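Home | Reviews | Play Corner | Small Spaces | About | Contact

Search this blog... Go

Filed under: Toys & Tidying, Pretend Food

The Halcombe play food set, after a whole summer of shopkeeping

I have been meaning to write this one up since before October and kept putting it off, mainly because the set was never in one place long enough for me to look at it properly. It lives on the kitchen table, then under the kitchen table, then in my handbag (I once paid for parking while holding a plastic aubergine). But it's been such a hit with my two that it deserves a proper write-up, so here we go!

We bought the Halcombe set as a birthday present to replace a sad bag of wooden fruit whose Velcro had given up. You get 17 pieces in a drawstring bag, all moulded plastic, and a folded sheet of price stickers for playing shops. The stickers lasted one morning. The food has lasted beautifully.

What I love most is the size. So much pretend food is either teeny, so you spend your life fishing it out of the sofa, or enormous, so a single loaf fills the whole basket. Everything in this one sits nicely in a four-year-old's hand. The shapes are simple and chunky, the colours are bright without making my eyes hurt, and my youngest could tell what everything was supposed to be straight away, apart from the turnip, which she has decided is an onion and I'm not going to fight her on it.

It wipes clean too. We've had ours in the bath, the paddling pool and a real bowl of porridge, and a squirt of washing-up liquid sorted it each time. I wouldn't put it in the dishwasher, as the leaflet says not to and I'm a coward about these things.

Now, grumbles. The drawstring bag is useless. It's too narrow at the neck, so little hands can't get anything out without tipping the lot on the floor, and the cord came undone at one end in the second week. I gave up on it and went looking for a box, and I tried a few before I was happy. A shoebox went soggy. The Lalo stacking crate is lovely and very sturdy, but it's tall and narrow and whatever you want is always at the bottom. A plain old biscuit box with low sides has beaten them both, and I'd say to anybody buying the set: eat some biscuits first!

The other thing is mixing. If you're a purist who wants the set kept together, I wish you luck. Ours has joined up with everything else in the house, and I've come round to thinking the game is better for it. Corn and grapes go in a pot, a rabbit comes to dinner, and something squashy that was never food at all gets served as pudding. On our plaid cloth the whole muddle looks terribly cheerful.

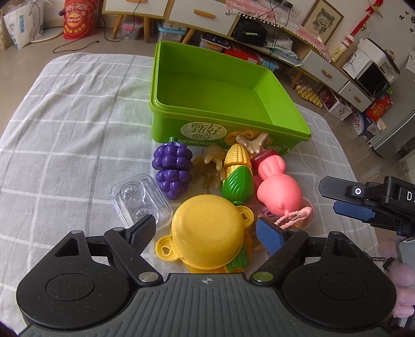
Odette left a comment on my last toy post saying she does the opposite and keeps every set in its own tub with a lid, and that her boys play for longer when only one tub is out. She also thinks plastic corn is the best piece in any food set going, because it doubles as a telephone, a microphone and a rolling pin. I can't argue with the corn. I did try her tub idea for a fortnight and it was much quicker to clear up at teatime, but mine kept asking for "the other things", so we've gone back to one big jumble.

A quick word on pots, as the Halcombe set doesn't include any and you will want one. We had the Kramer saucepan first, which has a long handle that sticks out and gets knocked off the table every five minutes. A little pot with a handle on each side is so much better for this age. They can carry it with both hands, very seriously, all the way across the room, and it doesn't swing about.

Would I buy it again? Yes, in a heartbeat, and I have, for my niece. It's good value, it has taken a proper battering, and it's the one toy that both of mine will play with at the same time without a row. If Halcombe would only swap that bag for a box with a lid I'd have nothing left to moan about.

Good for: ages two to six or so, rainy afternoons, grandparents' houses
Less good for: anyone who likes their sets complete
Still missing at our house: one tomato, last seen heading for the garden

Older posts | Newer posts | Back to top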